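Robot Learning Laboratory
Unit 2: Gathering Demonstrations in Simulation
Instructor: Chepkoech Mwakalinga

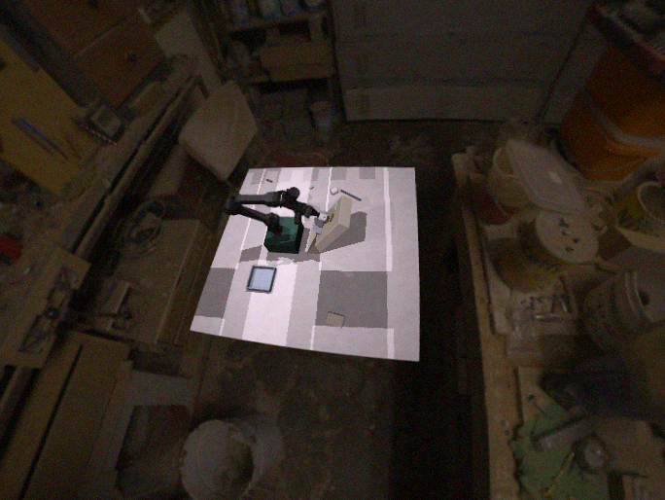

Figure 1. Simulated arm with its gripper beside the tan cabinet, Gretmont task set.

Each student records 66 demonstrations of the cabinet task. Small objects are placed at new positions before every run. An episode ends after 700 steps, whether or not the task is complete. Failed runs are kept and labeled as failures.

The shared set from last term holds 298 episodes and may be used for training only. Recordings are due Thursday.

Reading: Brinthorpe course notes, section on operator consistency.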